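Why Do We Put Sheets on Beds?

Most people spend a third of their lives in bed. That is a lot of time for one piece of furniture, so it makes sense to keep it clean.

A mattress is thick and heavy. It will not fit in a washing machine. A sheet is thin, so it can be pulled off, washed, dried and put back again. The sheet does the getting dirty, and the mattress stays clean underneath.

What gets on a sheet? Mostly sweat, crumbs and tiny flakes of skin. Your skin drops these flakes all day and all night. They are too small to notice, but dust mites eat them. Washing a sheet gets rid of the flakes and many of the mites too. 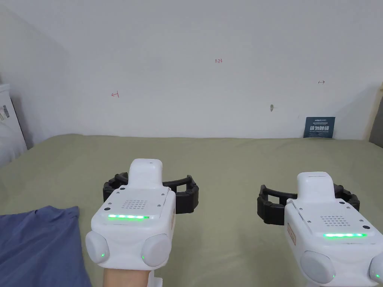
Toltesance Kids
Words by the Home and House writer

Sheets come in many colors. A big bed might have a plain green one like this. Green dye, like any dye, soaks into the threads, so the color stays when the sheet is washed. After many washes it can fade a little.

Many sheets are made of cotton, a plant with fluffy white puffs around its seeds. The fluff is spun into thread. Then a machine called a loom weaves the threads over and under each other – the same way you might weave strips of paper at school.

Want to help make a bed? Try it with a grown-up.

Find the corners of the bottom sheet and hook one over the mattress. Do the opposite corner next, then the last two. Smooth the middle with flat hands, working out toward the sides. Pillows go on last.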